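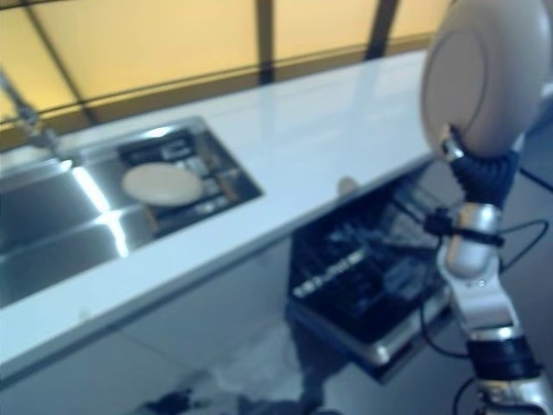

Malou Ásgeirsdóttir wishes the old booklet had said, in large letters, that the first water out of a new cartridge comes out gray, and that you're supposed to pour it away and not drink it. Fair enough, Malou! We've moved flushing up to the front of this section and given it more room than it had before. Please read it through once before you open the cupboard under the sink.

## 4. Fitting and flushing your Drumska cartridge

You should already have the filter head screwed to the side wall of the cupboard (Section 3) with both hoses pushed fully home. If a hose pulls out when you give it a friendly tug, go back a section and seat it again. It's much nicer to find that out while the water is off.

**You will need:** the cartridge, still in its bag; a bucket; an old towel; a marker pen; and a bit of patience.

1. Close the cold water shutoff under the sink. Turn it clockwise until it stops, and don't lean on it. Older valves get stiff and don't like being forced.

2. Open the cold side of the kitchen faucet to let the pressure out. It will run for a moment, then dribble. Leave it open.

3. Take the cartridge out of its bag and peel off the foil cap. Check that the rubber ring is sitting flat in its groove all the way around. Wipe a little clean water on the ring with your finger. Please don't use cooking oil or petroleum jelly, both of which make the rubber swell.

4. Line up the arrow on the cartridge with the arrow on the head, push up, and turn to the right until you feel the click. It's a firm click. If you're wondering whether you felt it, you probably haven't got there yet, so turn a little more.

5. Write the month on the label with your marker. A plain "August" is plenty. You will be so glad of this next year, when you're lying on the cupboard floor trying to remember.

> **Caution:** Cold water only. Never connect the filter to the hot line, and don't use it where the house pressure is higher than 60 psi unless a pressure regulator is fitted. If you don't know your pressure, your water supplier or any plumber can tell you. 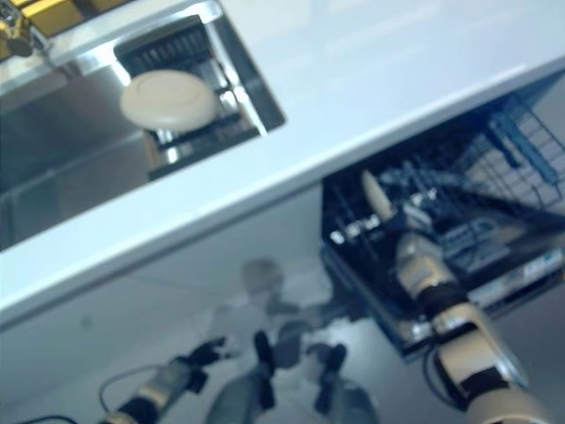
6. Put the towel under the cartridge and open the shutoff slowly, a quarter turn to begin with. You'll hear air hissing and the faucet will spit and cough. Let it. When the flow settles down, open the valve the rest of the way.

7. Feel around the head and both hose ends with a dry hand or a square of paper towel. Any dampness at all means you should close the valve and repeat step 4.

8. Let the cold water run at full flow for 8 minutes. Gray or cloudy water at this stage is fine carbon dust from the cartridge, along with tiny air bubbles. Catch it in the bucket if you'd like to save it for the garden (Alfie Whiteley in our Bickerstaff workshop swears by it for his tomatoes, though we make no promises there).

9. Turn the faucet off, wait 2 minutes, and fill a clear glass. If the water is still gray, flush again. If it's milky but clears from the bottom up, that's air, and it's quite safe to drink.

> **Note:** If your dishwasher is fed from the same cold line, check that its hose joins ahead of the filter. A dishwasher doesn't need filtered water and will use up your cartridge in no time.

### 4.1 When to change it

One cartridge treats 800 gallons. A big household that makes a lot of soup and coffee will get there sooner than a couple who mostly eat out, so go by the flow as well as the date on your label. When filling the kettle starts to feel like a chore, it's time.

After a vacation, run the cold water for a minute or two before drinking any. After a freeze, replace the cartridge even if it looks perfect.
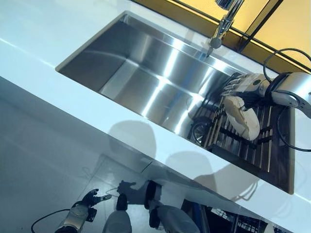 *Fig. 4-3. Kitchen sink with pull-down faucet.*

If your faucet has a pull-down spray head, unscrew the small screen at the tip after flushing and rinse it under the tap in another room. Carbon dust likes to collect there, and a slow spray is often blamed on the filter when the screen is the trouble. Screw it back finger-tight.

Replacement rubber rings are sold separately, part name Filtasby, in packs from the Lusurville parts desk. Ask for Cempaka Yusof if you have an older head.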